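Stemwood School of Media
Introduction to Film Production
Handout 5: Shot Size and Coverage

Read this handout before the practical session. It covers the standard shot sizes and the way they are combined to record a scene for editing.

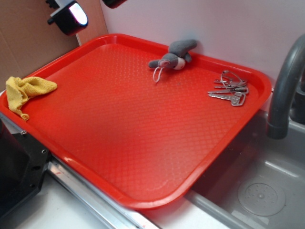
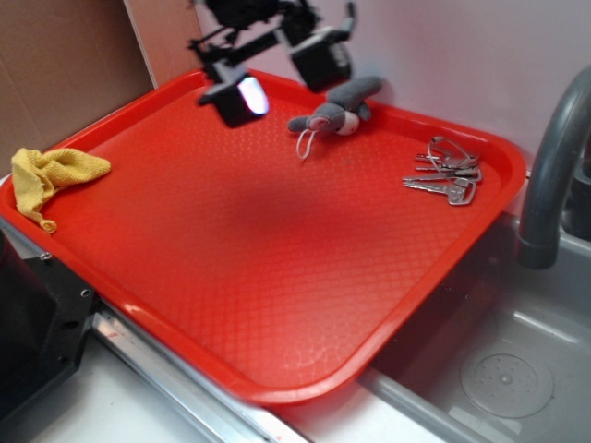
Fig. 1 and 2. Red tray with textured floor, two views.

1. Shot size

Shot size describes how much of the subject is shown. A wide shot places a person within a location. A medium shot runs from the waist up and is the usual choice for dialogue. A close-up is filled by the face, or by one object of importance to the story. An insert is a close shot of a detail, such as a letter or a hand on a door handle, and is normally recorded after the main action.

2. Coverage

Coverage is the full set of shots recorded for one scene. The traditional method begins with a master shot - the entire scene played through from a wide position - followed by medium shots and close-ups of each performer. Actors must repeat their movements on the same words in every take. If they do not, the editor will have few places to cut.

3. Changing size between shots

A cut between two shots of nearly the same size and angle looks like a mistake. When moving closer, change the size clearly and move the camera to a new angle as well.

4. Assignment

Read the two-page scene "Cultach" in the course reader. Prepare a shot list of no more than 10 shots, giving for each the size, the angle and the lines covered. Attach a written statement of up to 700 words explaining your choices. Inserts count toward the total.

Work is due on 3rd May and should be submitted through the Plurstead portal. Students who need an extension must apply in writing before that date. Screenings of the finished scenes will be held in July in the Morais Room.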